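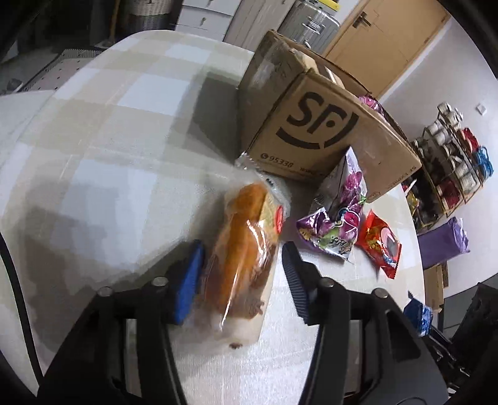

How to Pick Soft Packaged Food with a Two-Finger Gripper: Good Practice for Hand-Held Demonstrations

By Charmaine Mtshali
May 26, 2020

Bread is my favorite thing to teach a gripper on, and I will defend that to anyone! It squashes, it slides around inside its wrapper, and it shows every mistake you made. If your team can write down rules for a loaf and stick to them, most of the grocery shelf gets a lot easier.

These are the house rules we use at Mustcombe when people record picks by hand, moving the tool through the motion themselves so an arm can learn it later. They are our own working practice. They don't replace the safety standards that apply to your machine or the food rules where you live, so read those too.

Before you start

Check the finger pads first. Wipe them down, look for grit in any ridges, and press each one with a thumb to see that it sits firmly on its finger. If your two pads are different materials or colors, write down which is on the left and which is on the right, and keep them that way for the whole session. Fulvio Longo once swapped a pair over lunch and we spent two days wondering why the afternoon picks all leaned to one side.

Open and close the fingers 10 times with nothing between them. You're feeling for a sticky pivot or a finger that lags behind its partner. Any catch at all, stop and fix it.

Then look at the table. A cloth is fine (homes have tablecloths, so I like having them in the set), but smooth out any fold under the item. Leave other things standing nearby if your task calls for clutter. Boxes, snack bags and small packets are great for this. Just make sure the fingers can open fully on both sides of the item without touching anything.

Making the pick

1. Start with the gripper fully open and well clear of the package. Hold still for a slow breath so the recording has a clean beginning.

2. Line the fingers up across the narrow side of the loaf. The long axis of the loaf should run between the pads, pointing away from you. A little bit of angle is okay, but turn your wrist to match it and don't push the loaf straight with a finger.

3. Come down with a gap on both sides. This is the rule people break most! If one pad arrives first it shoves the package, and the arm will happily learn to shove.

4. Aim for the thick part of the bread. The loose end of a wrapper is tempting, and it lifts nicely right up until the loaf swings.

5. Close slowly until both pads touch, then a touch more. Watch the plastic. Light wrinkles are what you want. If the bread itself changes shape, let go and log the attempt as a squeeze.

6. Lift straight up, pause, and set it down the same way. Open all the way before you back off.

What counts as a good attempt

Kgomotso Nkuna wrote our scoring sheet and I love how short it is. Both pads made contact before the item moved. Nothing else on the table was touched. The item came back without a dent or a tear. Three yeses and it goes in the good folder.

Please keep the others! Label them and put them in their own folder. Our first set had 1720 attempts in it and the failed ones taught us more about pad pressure than anything else we had.

Swap the loaf for a fresh one after 6 attempts, or sooner if the wrapper starts to go slack. A tired package behaves like a different item. Anything used for practice gets a mark on the wrapper and does not go back to the kitchen, however good it looks.

Labels and addresses

Shipping boxes often end up in view. Before recording, turn or cover any panel with a person's name, home address or personal phone number on it. Company logos are all right under our rules, but check your own. Same goes for mail, calendars and family photos on the walls.

Working with a powered gripper

Hand-held recording is gentle, so habits get loose. Once the same fingers are on a motor, keep your own fingers out of the linkage, know where the stop button is before you switch on, and have one person in charge of it. Ruaridh MacKinnon runs our first powered tests at low speed with a foam block, then the bread. Do the foam block even when you're excited. I'm always excited, and I still do it.

If you try these on rolls or bagels, send me your notes. Bagels are next on our list for July.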